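Vallenent 팔에 Fragkou 그리퍼를 물려 쓰다가 오류 1806 때문에 고생한 이야기를 올렸더니 비슷한 질문이 계속 와서, 아예 한 페이지로 모아 둡니다. 저는 제조사 사람이 아니고 그냥 이 조합을 매일 돌리는 사람이에요. 그러니 보증 문제는 꼭 판매처에 물어보세요!

마지막 수정: 2021년 1월 29일

## 1806이 뜨면 정확히 무슨 일이 생기나요?

팔은 그 자리에 멈추고, 그리퍼는 벌어집니다. 팔만 멈추면 "아, 멈췄네" 하고 말 텐데 손가락이 같이 열려 버리니까 들고 있던 물건이 그대로 떨어져요. 저희 설정에서는 제어기와 그리퍼 사이 통신이 끊기면 그리퍼가 기본 자세로 돌아가게 되어 있었고, 그 기본 자세가 하필 '완전히 열림'이었습니다. 저는 이걸 한참 뒤에야 알았어요. 처음엔 손가락 패드가 미끄러운 줄 알고 패드만 두 번이나 갈았거든요(돈 아까워라…).

## 얼마나 자주 났어요?

집기 동작 586회를 돌린 로그를 뒤져 보니 23회였습니다. 적다고 느끼실 수도 있는데, 몰려서 나는 게 문제예요. 오전 내내 멀쩡하다가 점심 먹고 와서 연달아 세 번 나고, 그러면 그날 작업은 끝난 거나 마찬가지입니다.

## 어떤 작업에서 났나요?

장난감 음식을 집어서 접시나 그릇으로 옮기는, 말하자면 상 차리기 비슷한 작업이에요. 무거운 것도 없고 빠르게 움직이지도 않습니다. 그래서 더 방심했어요.

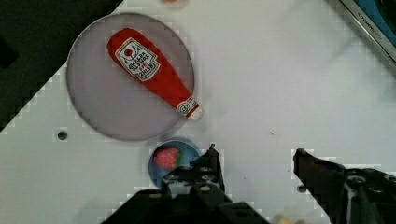 가벼운 물건이면 떨어져도 괜찮지 않냐고들 하시는데, 저는 그 말에 반대합니다. 물건이 떨어지면 사람이 반사적으로 손을 뻗어요. 저도 그랬어요! 팔이 멈춰 있어도 구동 전원은 그대로 들어와 있고, 통신이 돌아오는 순간 중단된 동작을 이어서 할 수도 있습니다. 제가 제일 무서웠던 게 바로 이 부분입니다.

## 원인은 찾았나요?

네, 손목 쪽 케이블이었습니다. Kernton에서 나온 연장 케이블을 쓰고 있었는데, 손목 관절을 한쪽으로 많이 돌리면 커넥터가 당겨지게 제가 묶어 놨더라고요. 케이블 잘못이 아니라 제 케이블 타이 잘못이에요. 당겨질 때 접촉이 잠깐씩 끊겼고, 그 시간이 거의 500밀리초까지 늘어나면 감시 타이머가 걸려서 1806이 떴습니다. 짧게 끊긴 건 경고조차 안 남아서 로그만 봐서는 모르겠더군요. 손목을 천천히 돌리면서 통신 상태 창을 같이 보고서야 잡았어요.

## 소프트웨어 문제인지 케이블 문제인지 어떻게 구별해요?

저는 이 순서로 해 봅니다.

1. 그리퍼에 아무것도 물리지 않고, 팔은 고정한 채 열고 닫기만 반복한다.
2. 문제가 없으면 저속으로 손목만 좌우로 돌린다. 손은 작업 범위 밖에!
3. 특정 각도에서만 통신 값이 튀면 전원을 내리고 커넥터와 묶음 위치를 본다.
4. 각도와 상관없이 나면 제어기 쪽 부하나 드라이버 버전을 의심한다.

저는 3번에서 바로 걸렸습니다. 4번까지 가신 분들은 죄송하지만 제가 도와드릴 수 있는 게 별로 없어요.

## 카메라 화면만 보고 오류인지 알 수 있나요?
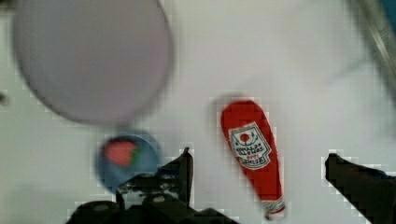

화면 한 장으로는 판단하지 마세요. 손가락이 벌어져 있다고 다 오류가 아니거든요. 집으러 가는 중이어도, 정상적으로 내려놓은 뒤여도, 1806으로 놓친 뒤여도 똑같아 보일 수 있어요. 빨간 케첩 병이 두 손가락 사이 흰 상판에 누워 있는 것까지는 보이지만, 명령을 받고 벌린 건지 통신이 끊겨서 벌어진 건지는 화면에 안 나옵니다. 파란 그릇도 오른쪽 아래가 왼쪽 손가락에 가려서 다 보이지 않고요. 저는 그래서 영상에 그리퍼 명령값과 실제 벌어진 폭을 같은 시각으로 맞춰 나란히 저장합니다. 두 값이 어긋나기 시작하는 지점을 보면 훨씬 빨라요.

## 기본 자세를 '닫힘'으로 바꾸면 해결되나요?

저도 그 생각부터 했는데, 하지 마세요. 통신이 끊겼을 때 저절로 닫히면 이번엔 손가락이 낄 수 있습니다. 저는 '현재 위치 유지'로 바꿨어요. 그리퍼 펌웨어에 따라 이 항목이 없을 수도 있으니 설정 메뉴에서 먼저 확인하시고요. 그리고 유지로 해 두면 물건을 문 채로 멈추니까, 물건을 빼는 절차도 따로 정해 둬야 합니다.

## 오류가 난 뒤에 어떻게 복구하세요?

비상정지를 먼저 누릅니다. 이미 멈춰 있어도 누릅니다. 그다음 떨어진 물건을 치우고, 상판 위에서 손을 완전히 뺀 다음에 비상정지를 풀고, 프로그램은 처음부터 다시 시작해요. '이어서 실행' 버튼은 아예 화면에서 숨겨 버렸습니다. 급하면 누르게 되더라고요, 제가요.

## 지금은 안 나요?

케이블을 여유 있게 다시 묶고 나서는 아직 못 봤습니다. 그래도 다 고쳤다고 장담은 못 하겠어요. 날이 더워지면 또 어떨지 몰라서 7월에 같은 시험을 한 번 더 돌려 볼 생각입니다.

## Cascombe 그리퍼에서도 같은 증상이 있나요?

그건 제가 안 써 봐서 모릅니다. 메일로 물어보신 분이 두 분 계셨는데 오류 번호가 서로 달라서 같은 문제인지도 잘 모르겠어요. 혹시 겪으신 분은 통신이 끊긴 시점의 로그랑 손목 각도를 같이 보내 주세요. 각도가 없으면 저도 짚어 드릴 게 없어서요!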